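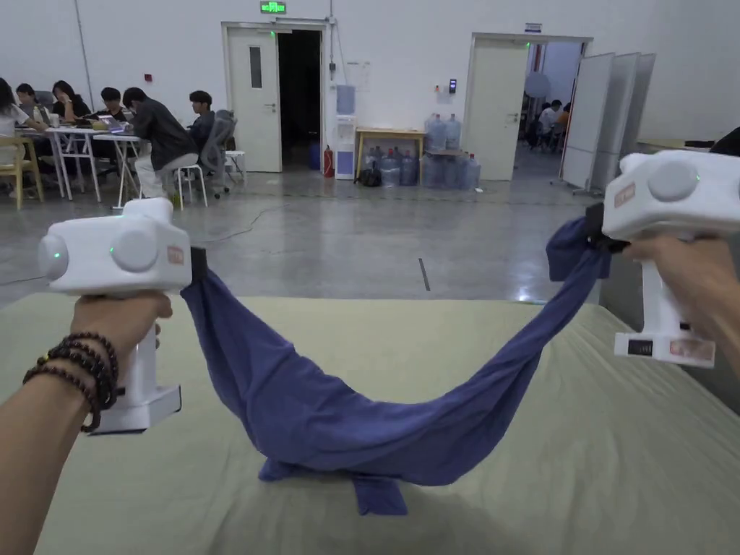 Cloth work over the padded surface, one gripper in each hand.

I've now spent most of a semester with the Clodier handheld grippers in our student robotics club at Dolldale, so I figured I'd write them up for anyone shopping for a pair. We use them to record folding and handling moves by hand, which later get fed to the arm the club is building for the Stillisau competition in November. Ours came to 685 for the pair, and yes, that hurt (two bake sales!).

The good stuff first. They're easy to get going with. New members pick them up, squeeze a few times, and inside a couple of minutes they're pinching the corner of a towel like they've done it forever. The flat base on the bottom of each handle is such a nice touch — you can just stand them up between takes. And I love the little green lights, because I can glance over and check on both units without putting anything down.

Cloth is where you learn the limits. The jaws hold thin cotton really well, but anything slippery slides out if you pull too hard, and you need to let the fabric sag a bit in the middle. Esi Quaye, our team lead, logged 70 folds one evening and lost her grip on over 33 of them, mostly on a silky scarf. With a plain cloth she did way better.

My gripes? They get heavy. After 47 minutes my wrists want a break. The manual is thin too, and pairing the two sides took us three tries the first night.

We borrowed a Ueda set last spring and it was lighter, but the jaws felt mushy to me. I'd still buy the Clodiers again. Four stars, and do the folding on something padded if you can, your elbows will thank you.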